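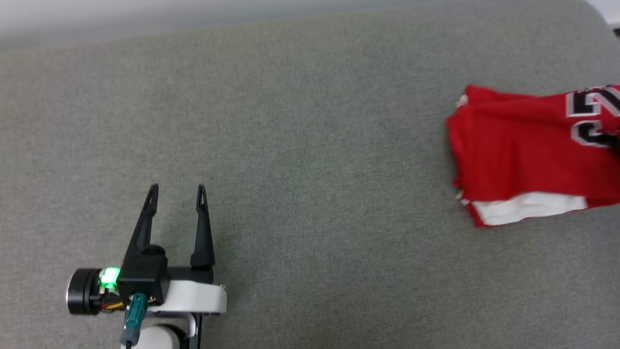 Quick answers for the Dranard playtest build. Updated February. Read this before posting in the forum please, most of what gets asked is in here already.

## Getting in

**Where's my key?**

Check spam. Keys go out in batches of 400, and the second batch is still going. If you signed up through the Teshome mailing list and not the game's own page you're in the later batch, sorry.

**Can I share it?**

No. One key, one account. You can stream and post clips though, no embargo.

**How big is the download?**

Bigger than it should be. The textures for the Clindton chapter aren't compressed yet. Have 81 GB free, the final game will be a good bit smaller.

**Does my progress carry over to the full game?**

No. Saves get wiped when the test ends. Your key bindings carry over, nothing else.

## Performance

**It runs terribly. My PC is fine with everything else.**

Try these first:

- Turn off volumetric fog. Biggest single win by miles
- Shadows to Medium. High and Ultra look nearly the same at the moment, Ultra is broken
- Delete the `shadercache` folder and start again. First load will be slow, let it finish
- Update your graphics driver

Still bad? Send a report from the pause menu, it attaches your specs for you.

**Stutter when I walk into Brelwood for the first time?**

Known. The whole town loads in one go at the gate. Second visit is normally smooth. Proper streaming is being worked on, not in this build.

**Can I change the field of view?**

Yes – Options, Video, bottom of the list. Goes up to 105. Above that the arms come apart at the elbow, so it's capped for now.

**Ultrawide?**

Works in play. Cutscenes get black bars at the sides. Menus are a bit stretched, ignore it.

**Will it run on an old 32-bit system?**

No, and it won't later either.

## Controls

**Mouse feels floaty.**

Mouse smoothing is on by default. It shouldn't be. Options, Controls, untick it. Default will change next patch.

**Can I rebind everything?**

Everything except Escape and the quick map. Lean left and lean right need seperate keys, the game will let you put both on one and then neither works.

**Controller support?**

Partial. Fine for walking and shooting, the inventory is a pain. You can't drop items with a pad yet so use the keyboard for that. Vibration is off until the next build – it was getting stuck on after a death.

**Is there a toggle for crouch?**

Yes, and for sprint, and for aim. All in the same place under Accessibility.

## The game itself

**How long is the test version?**

Prologue plus the first two chapters. Around 1000 people played the last build and most finished in an evening. Longer if you poke about in the cellars.

**Why can't I save whenever I want?**

Manual saves are in the full game. The test has checkpoints only, for bug reports it's much easier when we know where everyone loaded from. We know people hate it. The gap between the mill and the chapel is too long and there's an extra checkpoint going in there.

**The enemies can see me through the hedges.**

Yep. Bug. Hedges block you but don't block their line of sight. Walls are fine.

**I'm stuck in the pump house, the door won't open.**

You need the second valve, behind the ladder on the lower floor. If you've turned both and it's still shut, reload the checkpoint. Don't quit to the menu while the water is moving, this is what breaks it.

**No ammo anywhere, is that on purpose?**

Partly. Normal is meant to be tight but a couple of drawers that should have shells in them are spawning empty. Easy is not affected.

**Will there be multiplayer?**

No.

**Can I turn off the whispering?**

You can turn it down. Audio, Ambient Voices. At zero you still get the ones that give directions, since you'd be lost otherwise. Subtitles cover all of them.

## Bugs and feedback

**What do you need in a report?**

Where you were, what you'd just done, whether it happens again if you try. A save file if you can. One bug per report please, not a list of nine.

**I reported something and heard nothing.**

It's been read. There isn't time to reply to all of them. If it's marked Open on the tracker it's in the queue, if its marked Duplicate somebody beat you to it.

**The game crashes before the title screen.**

Nearly always an overlay. Switch off any that you have running, then try again. If no luck, start it in windowed mode and send the log, it's in the same folder as the saves.

**When's the next patch?**

When the Brelwood gate fix is in. Notes will go up on the Dranard page first, forum after.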